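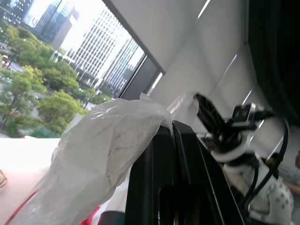 City high-rises and trees seen through a window

How to move digital currency from an exchange to your own wallet

Customers who buy digital currency through an exchange often leave it there. The exchange then holds the private keys, and access to the balance depends on the exchange remaining open and solvent. This guide sets out how to transfer a balance from an Atallah exchange account to an Etamo wallet. The steps are similar for most other services, although the names of menus will differ.

The guide is general information. It does not recommend any currency or provider, and it is not financial advice.

Before you start

You will need:
- an Atallah account with identity checks completed
- the Etamo wallet, installed on a phone or computer that only you use
- a pen and paper
- access to the email address and phone number registered with the exchange

Allow an hour for a first transfer. Do not use a shared computer or public wi-fi.

Step 1: Create the wallet

Open Etamo and select New wallet. Choose a PIN that you do not use elsewhere. The wallet will then display a recovery phrase, which is a list of ordinary words in a fixed order. Write the words down exactly as shown and number them as you go. Do not take a screenshot, and do not store the phrase in an email or a notes application.

Etamo will ask you to re-enter several of the words before it continues. If you make a mistake, return to the list and check your written copy against it.

Keep the paper somewhere secure. Anyone who obtains the phrase can take the full balance, and neither Etamo nor Atallah can restore a wallet if the phrase is lost.

Step 2: Find your receiving address

Select Receive, then choose the currency you intend to move. Check the network shown beneath the currency name. Some currencies run on more than one network, and a payment sent on the wrong one may not be recoverable.

Copy the address using the copy button. Addresses should never be typed by hand.

Step 3: Add the address to your exchange account

Sign in to Atallah and go to Settings, then Withdrawal addresses. Paste the address, select the same network as in Step 2 and give the entry a name you will recognise. Compare the first and last six characters with those displayed in the wallet — certain malicious programs replace a copied address with another.

A confirmation link will be sent to your registered email address. New addresses may be subject to a waiting period before they can be used.

Step 4: Send a small test amount

Select Withdraw and enter a small sum that is above the exchange's minimum. Review the fee before confirming. Where the fee is fixed, it falls more heavily on small transfers: a charge of £2 is a large share of a £20 test and a minor one on £500.

Wait until the amount appears in Etamo and is marked Confirmed. A payment marked Pending should be left alone. Do not send it a second time.

Step 5: Send the remainder

Repeat the withdrawal for the remaining balance, using the saved address. Keep a record of the date, the amount, the fee and the transaction reference, as these may be needed for tax purposes.

If the payment does not arrive

Copy the transaction reference from the exchange and enter it in the Numitico block explorer. If the explorer shows the payment as complete, check that the correct currency is switched on in the wallet. If no record is found, contact the exchange through its own website. Support staff will never need your recovery phrase — any request for it should be treated as attempted fraud.

Related guides from Ukusia

Keeping records of digital currency for tax
Choosing between a phone wallet and a hardware wallet
Closing an exchange account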